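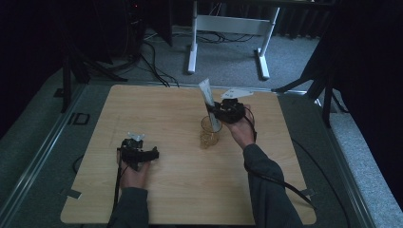 *Reading time: 2 min*

## 4. Setting up the board and cup

For the Rolus tube set. Do this before section 5, not after. Small parts, small board, go slow.

**You need**

- wooden board
- clear glass cup
- one white tube
- the paper slip from the box

**Steps**

1. Lay the board flat, square to you. Carpet underneath is fine – it stops the board sliding.
2. Slip goes near the top edge of the board. Flat, out of the way of the cup.
3. Stand the cup on the board. Upright, open end up. Check for chips on the rim first.
4. Pick up the tube near the middle. Don't squeeze hard, the wall is thin.
5. Tilt the tube and bring the lower end over the cup.
6. Lower it in at a slant. Stop when it touches glass.
7. Let go slowly. Top end should lean on the rim and stay put.
8. To take out, same way backwards. Lift at a slant, clear the rim, then straighten up.

**Note:** Tube markings are faint. Turn the tube till you can read them under a lamp *before* it goes in the cup. If they've rubbed off completly, order a new tube from Gromari (pack of 200, sorry, no singles).

**Note:** Cup is 34 mm deep inside on the old Grudetti version. Tubes tip out of that one. Use the taller cup.

**Caution:** Glass. Never drop the tube in from above the rim. Never push down on it once its in.

**Caution:** Keep cords and sleeves clear of the cup. One snag and it's over.

Cup cracked? Stop. Wrap it, bin it, wipe the board down with a damp cloth. Spares: ask Mirsad Begović, parts desk, mornings only.

Next: section 5, filling. Leave the board where it is.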